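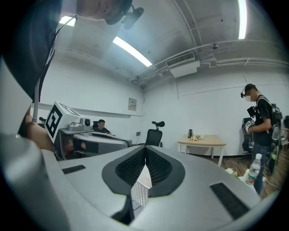 Prinura hand-held gripper, long-term review: six months of setting it up, cleaning it and putting it back together

Posted 19 July 2019

I kept putting this review off because I wanted to get past the honeymoon stage first, and I am now well past it! Our group has two of the Prinura hand-held grippers (the gray ones with the marker cube on top), and I'm the person who looks after them. Stella Kirui does the recording side and mostly hands them to me when something rattles. So this is a review from the maintenance end of the bench, and if you want to hear about tracking accuracy you'll need to find somebody smarter.

First impressions out of the case were good. The body is big, bigger than the product photos had me expecting, but it's smooth all over and there are no sharp seams where your fingers wrap around. After a long morning my hand is tired, though not sore. I can't say that for the Orngate handle we used before, which had a ridge right across the palm (I still have feelings about that ridge).

Getting it going the first time took me most of an afternoon. The mechanical part is easy. You fit the fingers, run the cable, mount the cube, tighten everything to snug and stop there. What ate my afternoon was the cube. It has to go on square, and the bracket has just enough slop that you can clamp it down a hair crooked and not notice until your tracking drifts. My trick is to leave all the bracket screws loose, press the cube down flat with my thumb, then tighten opposite corners a little at a time. The manual shows them being tightened in order around the bracket, and every time I've done it that way I've had to do it over.

The fingers are the best thing about the whole kit. I love them. They're a soft black mesh sort of material with a honeycomb texture, and they pick up slippery things that our old flat pads just spat across the table. They also collect lint like you would not believe. I clean them with a damp cloth and a soft toothbrush, working along the texture and then across it, and let them air dry before anyone grips anything. Please don't use alcohol on them. I did, on the first pair, and the surface went shiny and useless within a week. That was my own fault and Prinura still sold me the replacements at a discount, so full marks to support. Ask for Bakari Simiyu if you write in, he replied the same day and knew the thing inside out.

Swapping a finger takes two screws and a bit of patience. The screws are tiny and the left one sits deep, so use a magnetic driver. Mine came from Masanja and it has earned its keep. Once the new finger is on, open and close the jaw a few times by hand before plugging in. You're feeling for the tips to meet evenly. If one arrives early, back its screw off a quarter turn, nudge, and try again.

Now for the cable, my one real gripe. It's thin, which is lovely when you're moving around because you barely feel it pulling, but the strain relief where it enters the body is feeble. We killed one in the spring. The symptom was a feed that dropped out only when the operator raised an arm, and I spent far too long blaming the software before I wiggled the plug. Leave a generous loop at the wrist and tie it loosely. I replace ours every 360 hours of use now, whether it looks bad or not, and we haven't had a dropout since.

A few smaller things. The case foam is cut so tight that you'll want to take the cube off for travel, and then you get to do the alignment all over again (see above, sigh). The printed markers scuff if you set the gripper down on its top, so we made a rest out of scrap and I get grumpy at people who don't use it. Calibration itself is painless and takes roughly 3 minutes if the lighting is even. Under our long ceiling strips I've had glare on the top marker now and then, and turning my body a little fixed it.

Spare parts arrive through Tundham and come quickly, apart from the brackets, which were out of stock from October right up to when I ordered ours. The finger set is part 2844 if you're hunting for it, and the website search won't find it by name. Buy an extra set with your first order and you'll save on shipping.

Would I buy it again? Yes, and we're getting another one in the fall. I'd give it four stars out of five, with the missing star going straight to that strain relief. If Prinura puts a proper rubber boot on the cable I'll come back and change it to five.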